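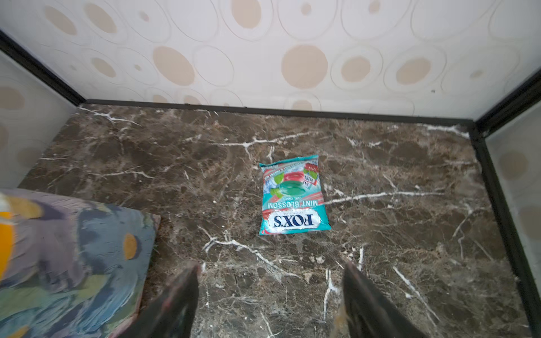

식탁 상판을 갈색 대리석으로 바꾸기로 마음먹고 나서 색 조합만 며칠째 들여다보고 있어요. 처음엔 다들 하는 흰색으로 가려고 했거든요? 그런데 갈색 쪽을 보기 시작하니까 눈이 안 돌아가네요ㅎㅎ 어두워서 집이 무거워 보인다는 말도 많이 들었는데 저는 오히려 소품 색이 살아나는 게 너무 좋아요. FOX'S 사탕 봉지처럼 조그만 청록색 하나만 올라가 있어도 색이 확 튀잖아요! 그래서 의자 방석이나 컵받침을 청록으로 맞춰 볼까 하는데, 벽지는 도무지 모르겠습니다. 지금 벽은 회색 무지예요. 갈색 돌 식탁 쓰시는 분들, 벽 색 뭘로 하셨는지 좀 알려 주세요!!

그리고 하나 더요. 매장에서는 코팅만 잘해 두면 걱정 없다고 하는데 진짜 그런가요? 저희 집은 김치찌개를 일주일에 몇 번씩 먹는 집입니다. 아이도 있고요. 상판은 Anetti에서 견적 받았고 시공까지 해서 100만 원 넘게 나왔어요. 한 번 깔면 오래 써야 할 금액이라 먼저 써 보신 분들 말씀이 제일 궁금합니다.

작성자 보리쌀두되 | 2020년 10월 6일 | 조회 3018 | 게시판 주방·식탁

댓글

창가자리
와 갈색 동지 반갑습니다! 저희 집도 갈색인데 벽은 아이보리로 했어요. 회색 무지는 저도 해 봤는데 해 지고 나면 식탁 쪽이 푹 꺼져 보이더라고요. 벽지 한 면만 바꿨을 뿐인데 밥 먹을 때 기분이 달라요. 조명도 전구색으로 같이 바꾸세요, 갈색 돌은 노란 불빛 아래에서 제일 예뻐요.

무광파
저는 반대요. 아이보리나 베이지로 가면 전체가 누렇게 떠 보입니다. 갈색 돌에는 차라리 차가운 회색이 균형이 맞아요. 지금 벽이 회색이면 그냥 두고 조명만 손보시는 게 돈도 안 들고 낫습니다. 벽지부터 뜯는 건 말리고 싶네요.

창가자리
무광파님 혹시 집이 남향이세요? 저희는 북향이라 회색 벽이 정말 추워 보였어요. 햇빛 많이 드는 집이면 회색도 예쁠 것 같긴 해요!

무광파
남향 맞습니다. 그 차이는 있겠네요. 그래도 누렇게 뜬다는 의견은 유지합니다.

보리쌀두되 (글쓴이)
저희는 동향이에요. 아침에만 해가 들고 저녁 먹을 때는 어둑어둑합니다. 그럼 따뜻한 쪽이 맞으려나요? 무지 말고 무늬 있는 벽지는 어떨까요? 돌에도 무늬가 있는데 벽까지 무늬면 정신없을까 봐 겁나요. 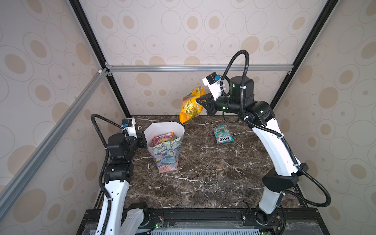

율무차한잔
우수회원 · 작성글 704

무늬 벽지 겁내지 마세요, 저는 완전 찬성입니다! 연한 크림색 바탕에 베이지랑 황갈색 타원이 반복되는 무늬면 진한 갈색 돌 옆에서도 하나도 안 싸워요. 타원이 속이 찬 것도 있고 가는 회색 선으로 테두리만 있는 것도 있어서 벽이 심심하지 않고, 돌에는 가느다란 흰 줄무늬가 지나가니까 둥근 무늬랑 선 무늬로 성격이 갈리거든요. 제가 늘 하는 얘기인데 무늬끼리 붙일 때는 모양은 다르게, 색은 가깝게 가면 웬만하면 성공합니다. 벽지도 줄무늬, 돌도 줄무늬면 그때는 정말 어지러워요. 저희 부모님 댁이 그랬습니다ㅠㅠ

벽지 고르실 때 샘플은 꼭 A4보다 크게 받으세요. 손바닥만 한 조각으로는 무늬 반복 간격을 알 수가 없어요. 저는 Peeters 샘플북을 빌려다가 거실 벽에 테이프로 붙여 놓고 아침저녁으로 봤는데, 낮에 1등이던 게 밤에는 꼴찌가 되더라고요. 동향집이면 저녁 기준으로 고르시는 게 맞다고 봅니다. 식탁에 앉아 있는 시간이 저녁일 테니까요!

청록 방석도 찬성이요. 대신 톤을 살짝 죽인 걸로 하시면 오래 봐도 안 질려요. 컵받침은 쨍해도 됩니다, 작으니까.

무광파
사진 보니 벽 바탕이 꽤 연해서 제가 걱정한 누런 느낌은 덜하네요. 이 정도 크림색이면 인정합니다. 다만 모서리에 검은색 세로선이 들어가니까 더 정돈돼 보이는 것도 있어요. 벽만 바꾸고 몰딩이 체리색이면 얘기가 달라집니다. 글쓴이님 댁 몰딩은 무슨 색인가요?

보리쌀두되 (글쓴이)
헉 체리색이요... 어떻게 아셨어요ㅋㅋㅋ 문틀까지 다 체리입니다.

무광파
그럼 몰딩부터 하세요. 벽지 예산 절반은 거기에 쓰셔야 합니다.

창가자리
체리 몰딩도 갈색 돌이랑은 괜찮지 않나요? 붉은 기만 서로 비슷하면 저는 오히려 아늑해 보이던데요. 저라면 일단 식탁 들이고 한 달 살아 봅니다. 급하게 다 바꾸면 나중에 뭐가 마음에 안 드는 건지도 모르겠더라고요.

율무차한잔
저도 이건 창가자리님 편이요! 식탁 먼저, 벽지 나중. 도배는 식탁만 가운데로 빼면 하루에 끝나요.

돌집막내
다들 색 얘기만 하셔서 관리 쪽으로 답 답니다. 부모님이 석재 일을 오래 하셔서 주워들은 게 좀 있어요. 코팅만 하면 걱정 없다는 말은 반만 믿으세요. 천연 대리석은 산에 약합니다. 식초, 레몬, 김칫국물 떨어진 걸 한참 두면 그 자리만 광이 죽어요. 얼룩이 배는 것하고는 다른 문제고, 발수 코팅은 배는 걸 늦춰 주는 거지 광이 죽는 건 못 막습니다. 진한 갈색은 국물 색은 티가 덜 나는데 광 죽은 자리는 밝은색보다 더 잘 보여요. 비스듬히 빛 받으면 바로 보입니다.

그러니 찌개 자주 드시는 집이면 마감을 반광이나 무광으로 물어보세요. 유광보다 자국이 훨씬 덜 거슬려요. 세제는 중성으로 쓰시고 주방용 구연산 스프레이는 식탁 근처에도 두지 마세요. 저희 집은 Sustero 중성세제 묽게 타서 닦고 마른행주로 한 번 더 닦는 게 전부예요.

보리쌀두되 (글쓴이)
구연산... 저 지금 식탁 닦을 때 매일 쓰는데요!! 물어보길 정말 잘했네요. 발수 코팅제는 제가 직접 발라도 되나요? 매장에서는 Arkis를 권하더라고요.

돌집막내
직접 하셔도 돼요. 상판 깨끗이 닦고 하루 말린 다음에 얇게 2회. 두껍게 한 번은 안 됩니다, 남은 게 표면에 허옇게 굳어요. 바르고 나서 남은 건 꼭 닦아 내시고 창문 여세요. 다시 바를 때가 됐는지는 물 몇 방울 떨어뜨려 보면 압니다. 방울이 안 서고 돌 색이 진해지면 그때 하시면 돼요.

무광파
저는 Arkis 별로였습니다. 냄새가 오래가요. 아이 있는 집이면 바르고 며칠은 식탁보 깔고 쓰시든지요. 그리고 이 정도로 신경 써야 하면 그냥 세라믹 상판이 답 아닙니까? 갈색 대리석 무늬로도 나옵니다.

창가자리
세라믹 좋은 거 알죠, 아는데... 천연석은 손 올렸을 때 느낌이 달라요. 저는 자국 몇 개 생겼는데 이제 정들었어요. 4월에 친정 식구들 왔을 때 생긴 유리컵 자국도 그대로 있어요ㅎㅎ

돌집막내
세라믹도 모서리는 조심하셔야 해요. 열이랑 산에는 강한데 냄비로 옆면을 찍으면 이가 나갑니다. 저는 뭐가 더 낫다기보다 성격 차이라고 봐요. 닦는 게 귀찮은 분은 세라믹, 돌이 좋아서 못 참겠는 분은 천연석이요.

보리쌀두되 (글쓴이)
저 못 참겠는 쪽인가 봐요. 방금 남편한테 이 글 보여 줬더니 찌개 냄비 받침은 자기가 책임진대요ㅋㅋ Anetti에 반광 마감 되는지 물어보고, 벽지는 율무차한잔님 말씀대로 크게 샘플 받아서 저녁에 붙여 볼게요. 몰딩은 무광파님께 죄송하지만 일단 보류입니다!

무광파
보류는 결국 안 한다는 뜻이죠. 그래도 식탁 들어오면 사진 올려 주세요. 밤에 찍은 것도요.

율무차한잔
밤 사진 저도요! 방석 색도 정해지면 같이 보여 주세요~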